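サイト内検索 キーワードを入力 検索
最終更新:4月

発表者用メモ「寝室で服をたたむ ベッドの上を作業台にする」
持ち時間の目安:質疑を入れて午後3時まで

(スライド1 表紙)
名前と所属だけ言う。Soltleyの暮らし講座で収納を担当していること。配布資料は後ろの机にあるので、まだの人は休憩のときに取ってもらう。

(スライド2 きょう話す範囲)
洗濯の話はしない。乾いた服が寝室に運ばれてから、引き出しに入るまでの話をする。
対象は普段着とスポーツウェア。スーツ、着物、ニットの厚いものは別の回で扱う。
途中の質問は歓迎。ただし洗剤の質問は最後にまとめる。

(スライド3 アンケート)
講座の受講者に聞いた結果。回答は2,407件。そのうち「たたむ場所はベッドの上」と書いた人が258件。
数字は読み上げるだけでよい。割合の話に入ると長くなる。
自由記述から一つ紹介する。「居間の机は夕食の前に空けないといけないので、結局ベッドに持っていく」。うなずく人が多いところなので、少し間を置く。

(スライド4 ベッドの上に置いた状態)
上掛けを片側に寄せると、たたむ場所ができる。写真では赤いキルトを枕の横に寄せてある。整えて三つ折りにする必要はない。寄せるだけで作業には足りる。
たたんだ服は緑で、白い線が端に沿って2本見えている。この線の話は次のスライドでするので、ここでは触れる程度にする。
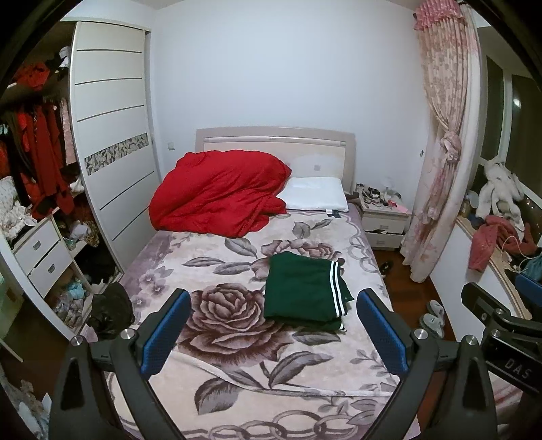

Marjorie Lambert:うちは先にベッドを全部整えてからでないと、服を広げる気になりません。寄せるだけだと、たたみ終わったあとに布団を直す仕事が残りますよね。朝のうちに整えておくほうが早いと思います。

(返答のメモ)
前回の練習会で出た意見。そのまま読み上げて、次のように答える。
朝に整える習慣がある人は、それで続けてよい。整えた上掛けの上でたたんでもかまわない。
寄せる方法は、朝に時間がない人向け。どちらでも、たたむ面が服1枚分より広ければできる。
論争にしない。

(スライド5 下に敷いてあるものの影響)
毛足のある毛布は服が滑りにくい。つるつるした生地のジャージは、板の机より毛布の上のほうが形が決まりやすいことがある。
反対に、毛足のある面では手のひらでしわを伸ばしにくい。押さえる力が下に逃げる。しわが気になる服は、先に空中で2回振ってから置く。
濃い色の服は毛布の毛が付くことがある。たたむ前に裏返すかどうか聞かれたら、好みでよいと答える。
柄の大きい毛布は、柄の端を目印に使える。花の左端に裾を合わせる、というように決めておくと、同じ大きさにそろう。実演するときは講座用のPlustauの毛布を使う。控室から持ってくるのを忘れない。

(スライド6 線の入った服)
ジャージの線は、たたむときの定規になる。
手順は次のとおり。
1 前を閉じて、うつぶせに置く。
2 袖を背中側に折る。線が袖にある服は、線が外側の折り目と平行になるように置く。
3 裾を持ち上げて、半分より少し手前で折る。
4 もう一度折る。
5 線が斜めになっていたら、最後の折りだけ戻してやり直す。最初から広げなくてよい。
ここは実演しながら話す。手元が見えない席があるので、胸の高さまで持ち上げて一度見せる。

(スライド7 持ち上げるとき)
線のある部分をつまむと、生地がそこに寄って山になる。縁取りも曲がる。
つまむなら、折り目のある辺を下からすくう。すくえないときは片手を下に入れ、もう片方の手を上に添える。
上から1か所だけつまんで運ぶと、中の袖が落ちてくることがある。引き出しまでの距離が短くても両手で運ぶ。
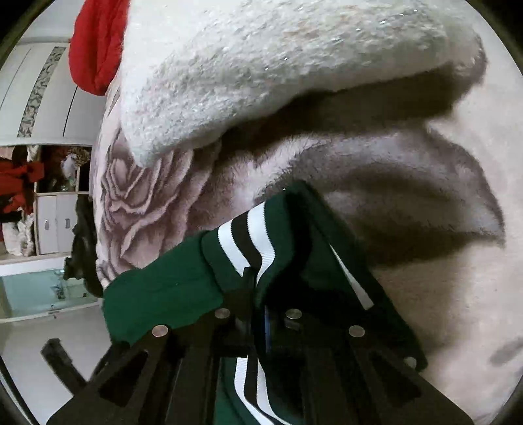 写真2 白と黒の縁取りが入った緑の生地。下はバラ柄の毛布。

ここで会場に聞く。「つまんで運んでいる人」「すくって運んでいる人」。手を挙げてもらうだけで、数は取らない。

(スライド8 引き出しに入れる)
立てて入れるか、重ねて入れるか。
Gwilliamの引き出しのように浅いものは、重ねても下の服が見つかる。深いものは立てたほうが探しやすい。
厚くたたんだ服は立ちやすいが、幅を取る。入らなければ最後の折りを一つ減らす。
仕切りはFlondikの布製のものを持ってきているので回覧する。1枚1,000円。買うように勧めない。空き箱でも代わりになる。

(スライド9 上掛けを戻す)
Marjorieの意見に戻る。たたみ終わったら、服を引き出しに入れてから上掛けを戻す。服をベッドに残したまま戻すと、下に入り込む。
枕は最後。カバーのタグが外に出ていたら中に入れる。
夜にたたむ人は戻さずにそのまま寝てもよい。笑いが起きることもあるが、先に進む。

(スライド10 質疑)
よく出る質問
・子どもの服も同じか。→ 同じ。小さいので折る回数を一つ減らす。
・アイロンはいつか。→ たたむ前。毛布の上ではかけない。
・たたまずに掛けるのはどうか。→ 掛ける場所があるならよい。次回の内容なので、次回の案内を配る。
時間が余ったらスライド6をもう一度実演する。余らなければ毛布と仕切りを回収して終わる。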